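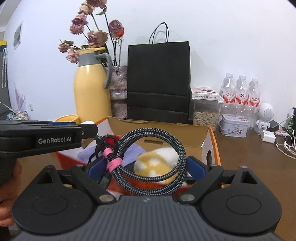 *A braided cable between the blue pads of one gripper, with a second gripper in from the left.*

I spent a morning with the Flutside crew learning how they look after their hand-held grippers, and I came home wanting to clean everything I own!

Dilani Jayawardena keeps the tools going, and she's pretty firm about it. Every gripper gets a going-over after 500 grabs – pads first, then the pivot pins, then the linkage arms. The pads pick up fluff from plush toys and fabric (you'd be amazed how much), so she wipes them with a damp cloth and lets them dry for 10 minutes before anyone touches a trigger.

Next come the pins. A drop of light oil on each, open and close the jaws a few times, wipe off whatever squeezes out. If one jaw lags behind the other, she backs off the linkage screw a touch and tries again. I had a go myself and overdid the oil, of course.

Cables are her favourite check afterwards. A coiled one with a bit of spring in it will show up a crooked pad straight away, she reckons, as the loops start to roll sideways when the jaws close.

Worn pads get swapped in pairs, and a full service can take up to 65 minutes if the old glue is stubborn. Her colleague Kristaps Venckus has been trialling a softer pad from Girard, and five sets are due in December. Dilani's not sold on the colour, but she's keen to see how they wear.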